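August, 07:40

Soil moisture, Givholm plot, continued from previous page.

Oven run finished overnight at 105 °C. Tins out, into the desiccator for 40 minutes, then weighed on the Jutix balance. Zero drifted by 0.02 g between the first tin and the last; re-zeroed and repeated the last three. The repeats agree with the first readings to the second decimal, so I have kept the originals.

Wet mass for the bulk sample was 1,489 g with tray. Tray mass is still on the old label and wants checking before anyone uses the figure.

Lower terrace is wetter than expected at 75 cm. Ubaldo Sartori puts it down to the clay band. I would like a second core before writing that anywhere.

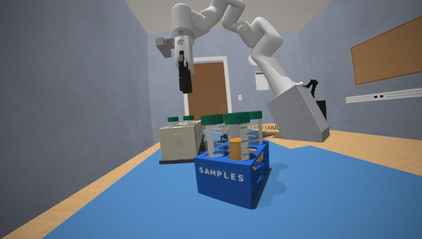

Blue sample rack, three capped tubes.

10:15

Nitrate extracts. Shook for one hour, let stand, filtered through the coarse paper first and then the fine. Filtering slow on the clay samples, 14 minutes for the worst. Extract 119 came through cloudy twice. Set aside for the centrifuge once Marina Papadakis has finished with it.

Blank reads slightly high. Suspect the filter papers. Will rinse a batch with extractant and read the washings against a fresh blank.

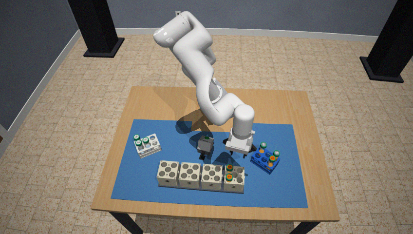
Arm over the mat, left of the blue rack.

14:30

Washings show the same offset as the blank. Papers from the Trnka box it is, or at least the open one. Changed to the sealed box and the blank dropped to where it was in spring. This morning's extracts need filtering again from the shaken bottles. Enough left in all of them except the short core from the ditch side.

Column for the Rarkon sheet: give moisture as percentage of dry mass, not wet. Both have been used this year and the two halves of the table do not match. I will convert the early rows. 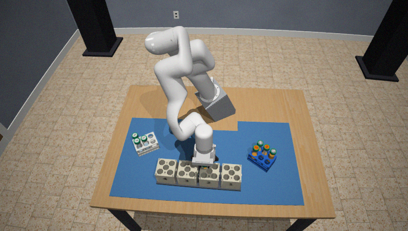
White rack blocks along the front of the mat.

To do: check tray mass, second core at lower terrace, spin 119, order fine papers.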